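Shared desks and the small town library

19 May 2018

The public library in Rurnmont is to lose its reading room. Under the plan now before the district, the room will become a paid workspace run by Zevville, with a single bay of shelves kept at the far end for borrowers. The case for the change has been put fairly and deserves a fair reply.

It is true that fewer books are borrowed than in the past. The library issued 3955 loans last year, and a good share of those went to the same households. It is also true that the roof needs money, and that a tenant would bring some in. These are real pressures, and the district did not invent them.

The trouble lies in what is being counted. A loan leaves a record. A pensioner who reads the paper for two hours leaves none, and neither does a pupil who does her homework there while the flat at home is full. The room is open 21 hours a week, and it is used in almost every one of them.

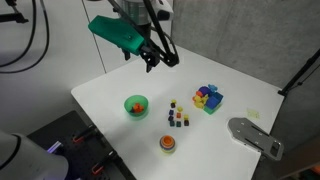

Supporters point to Harju, where a similar scheme began in January. The rooms there are bright and the heating works. A day place costs 20, with a lower rate for students, and the operator speaks of open access. A charge at the door is still a charge, however, and those who stay away because of it will not appear in any report.

Gorum took a different course. The council there kept its reading room free and let the upper floor, which had stood unused for years, to small firms. The rent is modest and does not cover every repair. It has nevertheless allowed the doors to stay open on the same terms as before.

Rurnmont has an upper floor too. It is mentioned once in the plan, in a note on storage, and no cost is given for putting it in order. Before any lease is signed, that figure should be worked out and published, together with the length of the proposed agreement and the terms on which it could be ended.

A public room is easily given up and hard to win back — leases are renewed, shelves are sold, and staff move on to other posts. The district should put off its decision until residents have seen both sets of figures and have had proper time to answer.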